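Section 4: Teaching the gripper a pick

I wrote this part of the Drirorano guide after our third club night, so if you were there you can skip to step 4. Everybody else, start at the top!

1. Plug the Shibata board in first, then the gripper. Wait for the green light (it takes about 20 seconds, go get a drink).

2. Open the club program and type your team number. Team Beltemora is 2514 and team Didcombe is 2586. Please don't swap them, I spent a whole evening untangling that.

3. Squeeze the handle all the way and let go, twice. The program should read 105 when the jaws are fully open.

4. Press Record, bring the jaws down over the rim of the bucket with one finger on each side of the wall, and squeeze slowly until both pads touch.
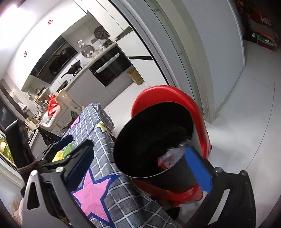

Samran Petchrat thinks step 4 should say to stop squeezing for a second before you lift, and that the beginners who skip the pause get recordings the arm can't follow. I tried it his way and I'm sold, so count to one, then lift.

5. Press Stop, name the file, and save it in your team's folder.

Note: buckets with thick rims need a wider start, so open all the way before you come down.

Caution: keep your other hand away from the jaws while you squeeze. They pinch, and I have the blister! If a screw feels loose, stop and tighten it before the next recording.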